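Speaker notes: Maver handset division, regional distributor briefing
Slot: 40 minutes, including questions

Opening
Thank the distributors for attending. State at the outset that the session covers shipments, the mid-range line and the plan through March. Pricing for individual accounts will not be discussed from the stage.

Slide 2 — Shipments
The division shipped 386 thousand handsets in the half year. Pause on the chart. The Menby series made up the larger part of that volume, and most of the growth came from smaller cities, where buyers are replacing a first smartphone with a better one. Camera quality and battery life remain the reasons customers give most often in store surveys.

Acknowledge the weak start to the period. Two models reached stores later than planned, and several partners carried old stock longer than they wished. 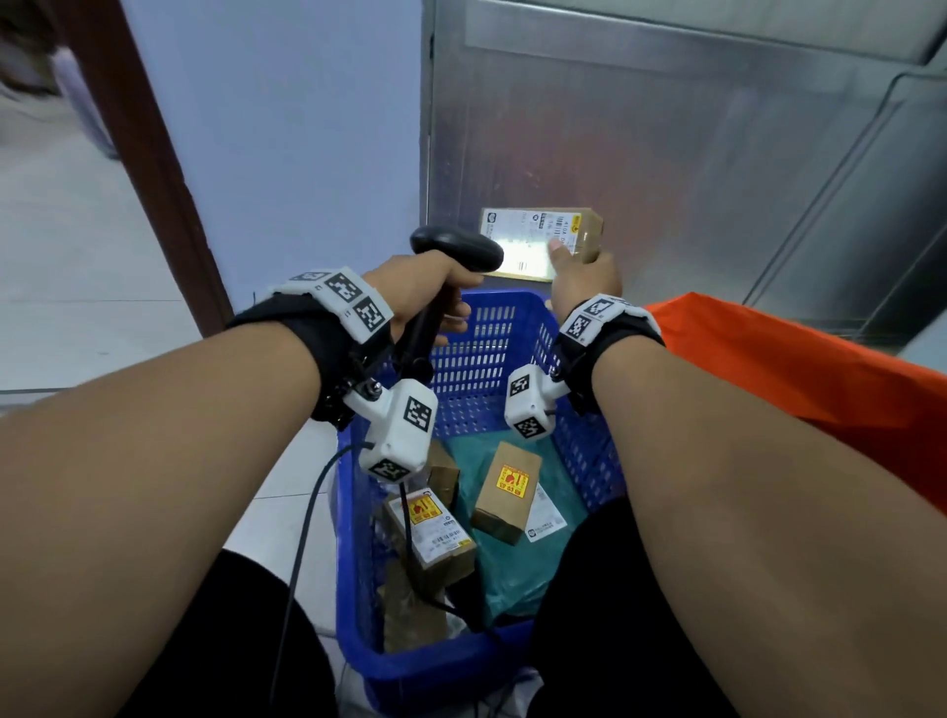 Slide 3 — The Menby line
The new model keeps the screen size of the previous one and adds a larger battery. Software updates are promised for 2 years. Please read that sentence as written; the legal department has approved this wording and no other.

Slide 4 — Retail partners
Gbeho now carries the full range in its own stores. Simow will begin with the entry model and review the arrangement after the first season. Our aim is to reach 1000 points of sale, and the support team will be enlarged before that number is reached.

If asked about online sales, say that the division sells through its partners' sites and has no plan to open a separate shop.

Slide 5 — Service
Repairs under warranty will be handled at the regional centers. Distributors should send returns with the original proof of purchase. Forms are in the folder at each seat.

Questions
Take questions from the floor first, then those sent in writing. Refer anything on credit terms to the account managers at the back of the hall.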